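Henitz Letters: transcriptions and index

Plain-text transcriptions of the family letters kept in the Henitz collection, with a table of people and places and a short set of scripts for checking both. The letters were written between members of one household that had split between the town of Clukden and a farm at Rindura in the late nineteenth century. Subjects are mostly weather, prices, illness, visits, sewing, and the state of the roads.

The set holds 367 letters. Each has its own text file and one row in letters.csv. Envelopes are not counted as letters, but where an envelope survives, its address and postmark are entered in the row of the letter it came with.

Contents

letters.csv: one row per letter
people.csv: one row per named person
places.csv: one row per named place
text/: transcriptions, UTF-8, Unix line endings
notes/: editorial notes, only for letters that need them
scripts/: checking and export scripts
CHANGES: list of corrections

Columns in letters.csv

id: the letter's identifier. Matches the file name in text/ without the extension.
date_written: date as given by the writer, spelled as the writer spelled it.
date_norm: the same date in year-month-day form. Unknown parts are left blank. Do not sort on date_written.
date_source: one of letter, postmark, inferred.
writer: key into people.csv.
recipient: key into people.csv. Letters addressed to "all at home" use the key household.
place_from, place_to: keys into places.csv.
leaves: number of leaves as found.
condition: one of good, worn, torn, part. "Part" means that at least one leaf is missing.
hand: the transcriber's judgment of whose handwriting it is. Usually the same as writer. Several of the mother's letters were taken down by a daughter, and the two columns differ there.
notes: yes or no. If yes, there is a file of the same name in notes/.

Empty cells mean unknown. A single hyphen means that the column does not apply, as with place_to on a letter handed over in person and never mailed.

Transcription rules

Spelling is kept. "Untill," "to morrow," and "recieved" are left as they stand. No "sic" is added anywhere.

Capitals are kept where they can be told from lower case. The eldest son's S and C are the same shape in both cases. For his letters only, the transcribers used a capital at the start of a sentence and in proper names, and lower case elsewhere.

Line breaks are not kept. Paragraph breaks are kept where the writer indented or left a gap. Many of the letters have neither and run as a single paragraph to the signature.

Words broken across a line are joined. Where the writer always split a word (such as "wash ing"), the split is kept.

Crossed-out words are in square brackets with a leading minus sign: [-Thursday]. Words added above the line are in square brackets with a plus sign: [+about]. A word that can't be read is [?]. A doubtful reading has the question mark after the word: [Harker?]. A run of unreadable words is [???] however long it is.

Cross-writing, where the writer turned the sheet and wrote over the first page at a right angle, is given after the main text under the line "crosswise:". It should be read as a continuation. In 2 letters the crosswise text is from a different writer, and both are entered in the writer column with a semicolon between the keys.

Sums of money are left in the writer's form. "4 bits" is not converted. Arithmetic in the margins is transcribed only if it refers to something in the letter.

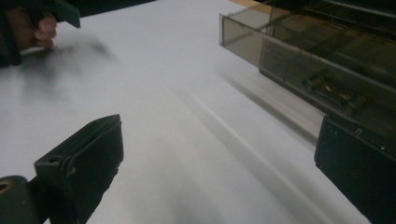
CHECKING AND CORRECTIONS

Every letter was transcribed once and read against the original by a second person. Sarahí Cuevas did most of the first transcriptions. Gudrun Böttcher read the second pass and wrote the files in notes/. When they disagreed, the second reading went into the text and the first into the note.

The order of work was by writer, not by date. It is much easier to learn one hand and stay with it. The side effect is that a name may be spelled one way in an early batch and another way in a later one, if both spellings could be defended from the handwriting. people.csv brings the variants together under one key. The text files were not changed to match.

Errors of the following types are still likely to be present:

- 1 read as 7 in the farm letters, where the writer adds a long upstroke
- "mare" and "more," mostly in the letters from Rindura
- initials of people named once only
- postmarks, which were read from the envelope without magnification in the first batch

To report an error, give the letter id, the words as they stand, and the words as you think they should be. A report without an id can't be used. Corrections are made in the text file, listed in CHANGES, and carried into the next export. Identifiers are never reused or renumbered. If a letter is withdrawn, its row stays in letters.csv with only the id filled in.

DATES

Most writers put a date at the head of the letter. Nearly 100 letters have the day and month but no year. For these the year was taken from the postmark if it was legible. Otherwise it was inferred from events in the letter: a birth, a sale of stock, the new stove, the move from the upper house to the lower one. The reasoning is in the note for each.

Inferred years should be treated as a best guess. The run of letters about the flood is the weakest case. The family mentions high water in May in more than one year, and the descriptions are too short to tell the years apart. All of these are marked inferred.

A few letters were written over several days, with a new date at each sitting. They are kept as one letter. date_norm holds the first date. The later dates appear in the text where the writer put them.

NAMES

The family used short names freely and reused them across generations. "Will" is 3 different people. Where the letter makes clear which one is meant, the mention is keyed in people.csv under the column mentioned_in. Where it does not, the key is will_unclear. Please do not resolve these by date alone, as two of them were living in the same house for several years.

Married women appear under the name used in the letter. The column also_known_as holds the other forms. Hired help are often named by first name or by the work they did ("the wash woman," "the boy"). They have rows in people.csv when they are mentioned in more than one letter, with the name exactly as given.

Place names follow the writers. Local farm names don't appear on any map we checked, so places.csv has no coordinates. It has a free-text column, near, giving the closest named place where a letter supports it, usually from a remark on how long the drive took.

SCRIPTS

check_ids: compares letters.csv with the files in text/ and prints anything found on one side only.
check_keys: looks for keys used in letters.csv and missing from people.csv or places.csv.
check_marks: finds unclosed square brackets and nested marks. Nested marks are not allowed. A doubtful crossed-out word is written [-Harker?].
export_plain: writes a copy of the text with all editorial marks removed. Crossed-out words are dropped, added words are kept, and unreadable words become an underscore.

The scripts need Python 3 and nothing outside the standard library. Run them from the top folder. They read the files in place and do not change them, apart from export_plain, which writes to a folder called out/ and overwrites what it finds there.

If you plan to count words, use the plain export. Counts made from text/ will include the brackets and the "crosswise:" lines.

NOT INCLUDED

Page scans are not part of this release. The household account book, the recipe sheets, and the school exercises that were stored in the same trunk have been listed but not transcribed. Pressed flowers and cloth samples enclosed with letters are mentioned in notes/ if the letter refers to them.

Letters to the family from the Chaimongkol store are left out. They are printed bills with a line or two of handwriting and belong with the account book.

USE

The transcriptions may be copied, quoted, and reused with credit to the Henitz collection. Quote letters by id. Please say whether you used the marked text or the plain export, as the two can read quite differently in the heavily corrected letters.

Some of the letters describe illness and death in plain terms, including deaths of small children. Several use terms for neighbors and hired workers that are now offensive. Nothing has been removed or softened.

Last updated: 19 Oct 2019

Related items

Henitz household account book: item list
Recipe sheets from the Henitz trunk
Clukden street names, old and new
Rindura farm names mentioned in the letters
Chaimongkol store bills: item list
Guide to the family's handwriting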